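第七章 家务与车间杂务的自动化：现状与边界

学习目标
理解“任务成功率”与“可用性”的区别；掌握杂务类作业的分解方法；能够根据给定的试验记录判断一项作业是否适合交由机器完成。

7.1 问题的提出

前六章讨论的对象，大多是位置固定、工件规格一致的作业。焊接、码垛、点胶均属此类，其共同前提是环境可以按照机器的要求布置。杂务则不同。叠衣、收拾台面、从料箱中分拣混装零件、擦拭设备外壳，这些作业在人看来几乎不需要训练，对机器而言却同时涉及感知、接触力控制和次序规划，任何一个环节的误差都会传到下一环节。

本章要回答的问题是：机器目前能否承担这类工作。答案取决于如何定义“承担”。若指在限定物品、限定光照、有人值守的条件下完成一次，多数作业已有可行方案；若指在普通住宅或小型车间内连续运行而不需要人工介入，则能够达到要求的作业仍然很少。

7.2 一组试验记录

本章以普罗德利（Prodley）车间的试验为主要案例。该试验使用卢达诺（Ludano）双指夹爪，选取3项作业：将散放的擦布归入料盒，把手工具放回挂板，清空工作台上的杂物。每项作业的操作样本由人手持夹爪采集，训练完成后再由机械臂执行。

擦布归盒一项共执行300次，其中196次一次完成，其余各次或夹持滑脱，或夹起两层，或在超时后停止。按一次完成计算，成功率略高于65%。该数值在研究报告中可以接受，在生产中则意味着操作人员不能离开。工具归位的结果较好，原因在于工具为刚体，挂板位置已知。清空台面的结果最差，杂物之间相互遮挡，且“杂物”本身缺乏明确定义：一张写有尺寸的纸片是否应当移走，系统无从判断。

7.3 失败的分类

为便于后文分析，将失败归为4类：

（1）感知失败。目标未被检出，或位姿估计偏差超出夹爪行程。反光表面、过曝区域和快速运动造成的模糊是常见诱因。
（2）接触失败。目标已正确定位，但夹持力不足或过大。
（3）次序失败。单步动作均正确，整体顺序错误，例如先放置后清理。
（4）判据失败。动作已经完成，系统却不能确认是否完成，于是重复执行或提前终止。

前两类随硬件和样本量的改善而下降较快。后两类与作业定义有关，增加样本的效果有限。艾特·布拉欣（Ait Brahim）仓库的分拣试验也得到相近的分布，详见7.5节。

7.4 样本采集与执行之间的差距

手持采集时，操作者会不自觉地调整姿态、放慢速度、用余光确认周围物体，这些补偿动作只有一部分进入记录。机械臂复现轨迹时缺少未被记录的部分，因此样本中顺利完成的动作在执行时仍可能失败。评估一项作业时，应分别报告采集条件与执行条件，不得以前者的完成情况代替后者。 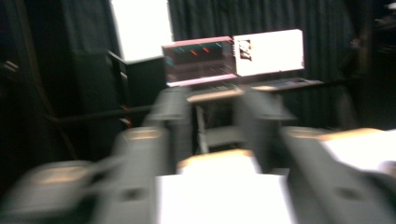
戈隆（Gollon）读过本章初稿后来信表示不同意：六成多的成功率不应一概视为不可用，他所在的车间夜间无人，擦布归盒即使做错三分之一，早班也只需收拾剩下的部分，关键在于失败之后是否会损坏别的东西，而这一项指标本章没有给出。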